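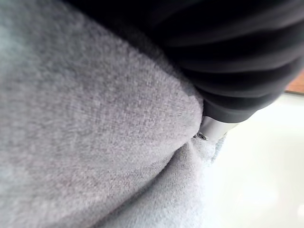

社区 > 机器人与自动化 > 示教数据采集 > 布料类任务

腕部相机一贴近布料就满屏都是布,这样的示教数据还要不要留?

提问:慢慢攒数据的人 发布于八月,晚上 9:40

各位晚上好,第一次在这个版发帖,写得可能有点啰嗦,先谢谢愿意看完的朋友。

我们是一个很小的团队,项目内部叫 Pelley,想让机械臂学会从桌上夹起一块软布,再搬到旁边放好。听起来不难,我家孩子都会做,可是从春天弄到现在,我越来越觉得软的东西是所有东西里最难伺候的。数据全靠人遥操作一条一条录,到上周为止一共攒了 2,670 条,每条 30 秒左右剪齐,不够长的补静止段。腕上装了一个小相机,桌子侧面还有一个固定机位。

问题出在腕部相机上。手指离布远的时候画面很好,桌面、布的轮廓都看得清楚。可是一旦靠近,尤其是手指压到布面上的那一段,画面左边和下面几乎全是灰布,右上角是黑色的带棱手指,中间露出一小截银色金属件和一颗螺丝,再往右就是过曝的白色,一点细节都没有。本帖放的就是这样的一帧。光看这一帧,我自己都说不准手指到底夹住了没有,更别说模型了。

现在组里有两种意见。一种是把这种近距离的帧统统裁掉,只留接近阶段和搬运阶段,理由是反正看不出东西,留着也是噪声。另一种是全部保留,不管好看不好看,因为真正决定成败的就是压下去到合拢这一小段。我心里偏向第二种,但是说不出特别硬的道理,每次讨论都讲不过人家。

另外还有几个小问题,一并请教:

一是右边那片过曝的白,要不要处理?我们试过把曝光整体压低,白的地方倒是有层次了,可布的褶皱和黑手指就糊成一团,手指上的棱也看不见了。

二是标注的时候,“接触开始”应该标在哪一帧?现在三个人标出来三个样,有人标手指碰到布的那一刻,有人标布开始变形的那一刻,还有人干脆标夹爪开始合拢的那一刻。同一条数据前后能差出好多帧。

三是失败的示教要不要留。我们有 233 条是没夹起来或者半路滑掉的,原来打算删,后来又舍不得,毕竟都是一条一条录出来的,手腕都酸了。

补充一下,模型是一个比较普通的模仿学习策略,输入两路图像加关节状态,夹爪开合量也有记录,但是没有力传感器。预算有限,短期内不会加硬件,所以希望大家多从数据本身给点建议。谢谢谢谢!

回答一
回答者:叠毛巾叠到怀疑人生

楼主你好呀,看到标题就点进来了,我在 Hornley 那边的产线上做过挺长时间的布料抓取,你讲的这些我基本都踩过一遍,所以容我多说几句。

先说要不要留。我的意见很明确:留,而且千万不要从中间挖掉。你把压下去那一段裁了,模型学到的轨迹就是断的,上一帧还在半空,下一帧布已经在手里了,它中间只好瞎猜。我们第一批数据就是这么清理的,当时觉得整理得特别干净,心里还挺得意,结果上机以后手指总是在布的上方犹犹豫豫地晃,晃半天也不肯下去。后来把裁掉的帧原样接回来重新训练,晃的毛病轻了很多。没有完全好,但是轻了很多。

至于“人看着也说不准夹没夹住”,这个不用太担心。你贴的这张我放大看了,单独一帧我也判断不了,手指尖那里正好贴着两团布中间的折缝,说是刚压上去也行,说是已经准备合拢也行。可是策略拿到的信息比这一帧多,还有侧面机位,还有关节状态,夹爪开合量更是关键。建议你检查一下几路信号的时间戳有没有对齐,我们当时图像比关节状态慢了 2 帧,远处完全看不出来,一到接触阶段就要命,查了很久才查到。如果你那边没有专门核对过,请一定先核对,再谈别的。

布面的纹理其实也是有用的信息。你这块布绒绒的,近看纤维都看得见,连续几帧放在一起,纤维怎么移、褶子怎么变,都能反映布有没有跟着手指走。所以缩放图像的时候别缩得太狠,缩得太小,纹理就全抹平了,那才真的变成一片灰。我们后来给腕部相机保留了比侧面机位更高的分辨率,训练慢一些,我觉得值得。

过曝的事,我倾向于不动曝光,改灯光。从图上看光主要是从右边来的,白色那一片把亮度都占走了。你可以在灯前面加一层柔光纸,或者把灯挪高一点,再不行就在桌面上铺一块哑光的浅灰垫子。不过有一点要提醒你,灯光一旦改了,新旧数据就是两种样子,最好在记录里写清楚是从哪一条开始改的,训练时两边都混一些进去。曝光要锁死,别用自动,自动曝光在手指挡住大半个画面的时候会忽亮忽暗,很烦人。

标注嘛,选一个大家都能看得见的定义就好。我们用的是“布面开始变形的第一帧”,并且规定以侧面机位为准,腕部相机只拿来复核。手指碰到布的那一刻,绒面的布根本看不准,绒毛先碰到算不算碰到?我们为这个问题吵过一个下午,茶都喝了三壶。夹爪开始合拢这个时刻也有用,但它可以直接从开合量里算出来,用不着人去标,省下来的时间拿去录数据多好。

你不妨先挑几十条出来,三个人背对背各标一遍,再坐下来对着差得最多的几条慢慢聊,把聊出来的结论写进标注说明,配上截图。我们这份说明写到后来有十几页,新来的同事都嫌长,可是标出来的东西确实齐整了。

回答二
回答者:小丸子爱调参

同意楼上,全留。失败的也留,单独放一个文件夹就行,233 条不占什么地方。

回答三
回答者:数据间的灯还亮着

楼上两位说得都很好,我补充一下失败数据这一块,因为“留着”和“怎么用”是两回事,楼主可别留下来就直接一股脑扔进去训练了。

模仿学习是照着学的,你把滑掉的示教当成正常示教喂进去,它就会老老实实学会怎么滑掉。我在 Palacios 项目里吃过这个亏,当时图省事,成功失败没有分开存,训练出来的策略有个很奇怪的习惯,夹起来以后会轻轻松一下手。回头去翻数据,原来有一批失败的录制里,操作的人发现没夹好,就松开想再来一次,模型把这个动作也学走了。

所以我的建议是给失败的录制分个类。第一类是从头到尾都没夹住的,不进策略训练,可以拿去训练一个判断成功与否的小分类器,以后自动筛数据很有帮助。第二类是中途没夹好、后来又救回来的,这类特别宝贵,应该算进成功里,前提是把开头那段没夹好的动作标出来,训练时降低权重或者只取补救之后的部分。第三类是操作的人走神了、撞到桌子了、录一半有事离开了,这种就放心删吧,别心疼。

还有楼主说不够长的补静止段,这个我有一点担心。每条都在结尾补静止帧,模型很容易学到“停着不动也挺好”,靠近布面的时候本来动作就慢,画面变化又小,它一看,跟结尾的静止段挺像的,就停在那里了。如果你已经在机器上看到手指压住布以后发呆,八成要先查这里。可以改成不等长录制,训练时用掩码把补的部分遮掉,改动不大。我们组里用的是 Erno 写的一套整理脚本,里面就有遮掩这一步,没有现成的话自己写一个也快。

录制本身也有可以改进的地方。建议操作的人在接触之前稍微放慢,但是不要停顿。遥操作看腕部画面的时候,满屏都是布,人会本能地停下来想一想,这一停就录进去了。我的办法是让操作的人主要看侧面机位,压下去的时候再瞟一眼腕部画面。刚开始不习惯,录上半天就顺手了。

最后,布的摆法要多换换。隆起来的、摊平的、边上折进去一角的,都录一些。如果每次都是从差不多的一团布、差不多的方向压下去,2,670 条其实没有听起来那么多。录之前随手抓一把再松开,让它自己落成什么样就什么样,比人为摆出来的形状要自然。

手腕酸的话记得歇一歇,录数据真的是体力活,祝顺利。

提问者追加 晚上 11:15

谢谢三位!刚刚先去查了时间戳,侧面机位和关节状态是齐的,腕部相机那一路确实偏了一点,明天仔细量一下再来汇报。补静止段的事情我们完全没想到过,压住以后发呆的现象是有的,组里之前一直以为是画面太糊的缘故。接触的定义我们打算就按“布面开始变形”来,以侧面为准,旧数据先抽一部分重标。灯的话,柔光纸手边就有,新录的会在记录里注明。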